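Venarby sorting boxes, set of three

I bought these for a toddler who likes putting things into other things, and they have been in use since May. The set is three cardboard boxes in yellow, blue and pink, each with a round hole in the top. No toys are included, so you fill them with whatever you have in the house.

They arrive flat and took me 15 minutes to fold. The instructions are one sheet of drawings and are clear enough, though the tabs on the pink box were tight and one creased before it went in. You can mend that with tape.

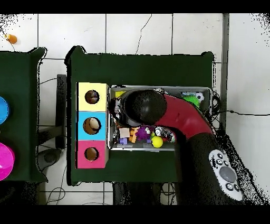 The three boxes on the green table, with our tray of balls, blocks and other toys.

The holes are a good size. A tennis ball goes through easily and a small hand can get it back out. Larger soft toys need a push. We sort by colour some days and by type on others, and the grey metal tray has turned out to be the best thing to keep everything in between games. That came from Whiteley and is sold separately.

My main complaint is the weight. Empty boxes slide about when a child leans on them, and after 2 months the corners had started to soften. I put a bag of rice in the bottom of each and they stay where they are now. They also can't be wiped down with anything wetter than a barely damp cloth.

I paid 10 pounds. Melodis sells a wooden version which would last longer, but it costs a good deal more and takes up a shelf. For something to use over a winter, the cardboard set is fine.

Four stars out of five.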